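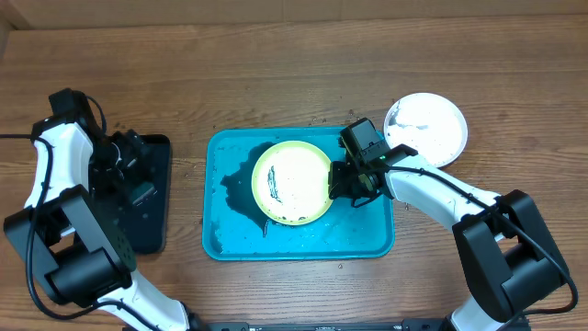
Dish duty at the Provgate bench, with two arms sharing one turquoise tray.

I came to Provgate to read a rulebook, which is my idea of a fun day out. It's 11 items long, it's taped inside a cupboard door, and Marisol Henao wrote most of it after a very long August of cleaning up behind robots.

Her first rule is my favorite: say what "clean" means before anybody presses start. Sounds obvious, right? But her old logs had 278 runs marked "done," and two people reading the same log couldn't agree on what done was - no crumbs, no smears, or just moved to the other side of the table.
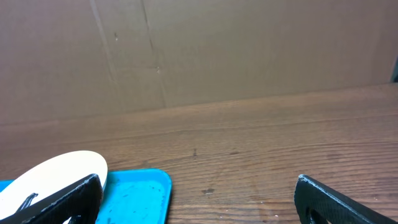
So now every run gets a written finish line, and somebody other than the operator signs it. Jhair Palomino grumbled about that for weeks (he told me so himself, cheerfully) and then asked for the same rule on his own bench.
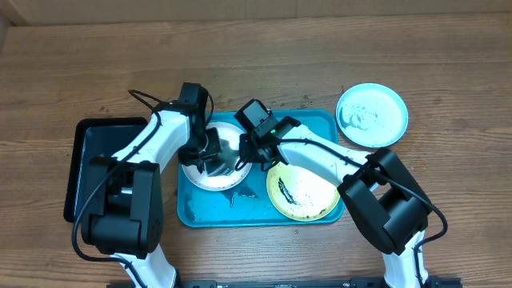 Rule four covers shared space, and it's the one I'd steal for any shop with two arms. Each arm gets its own zone, and any overlap has to be named on the run sheet with a speed limit and one arm given right of way. You see why when both grippers come down over the same white plate, close enough to nearly touch, with a shiny utensil lying in it. Marisol wants that meeting planned, on paper, by a person who'll be standing within reach of the stop button!

Then there's water. Her rule is short: note any liquid on the sheet, check the cables, wipe up before the next run.

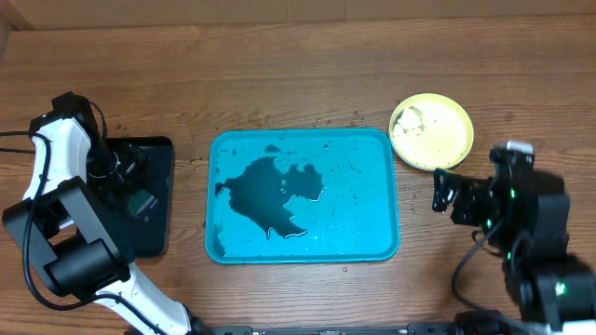 What I'd copy first

Start with the finish line and the signature. They cost a pen.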